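Kikavia Test Kitchen, Workshop Notebook
2019-10-17
Entry by: Styliani Liapis

Purpose
To settle the weighing and plating procedure for the strand portions before the Quan menu sheets are issued. Tegwen Ruddock requested a written record, as the portion weights noted in February were not consistent between stations.

Set-up
The station was laid out with the round green plate to the left and the digital scale to the right, on the gray speckled counter. The scale is to stand clear of the seam between the two slabs, where there is a small step in the front edge.
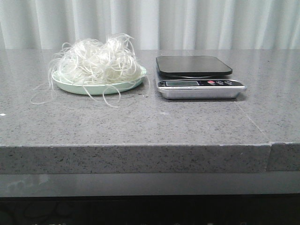
Weighing
The bulk lot was entered at 1,072 g. The target is 500 g per tray, giving 2 trays and a remainder of 72 g, to be returned to the lot and recorded. The scale is to be set to zero with the empty tray in place. Strands hanging over the rim of the plate must be gathered in before transfer.

Cleaning
Crumbs and specks on the counter are to be wiped away before each weighing. Branwen Voyle will add this to the station card.

Open items
Tomos Prydderch to confirm whether a deeper plate may be used. Scale check weight still to be obtained from Sturard.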